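Reda Ouazzani laughs when I ask about the Monday fault. "The left arm just let go," she tells me. It was run 117, key plate on the table, and Arko (her name for the pair) dropped its grip 3 times before she hit the stop. She blamed the software for 4 hours!

"Loose connector," she says. "I felt so dumb." 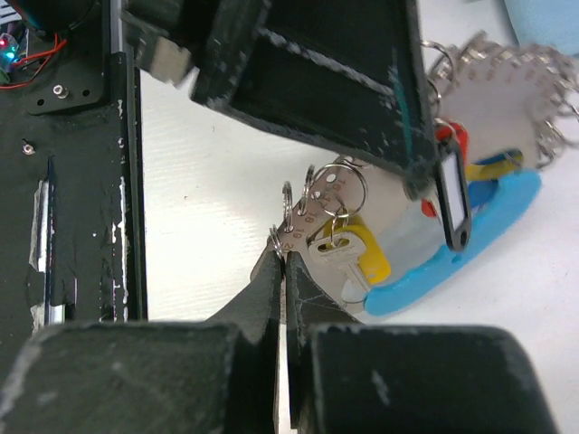
Did anyone get hurt?

Everyone was outside the taped line, and the stop button worked on the first press.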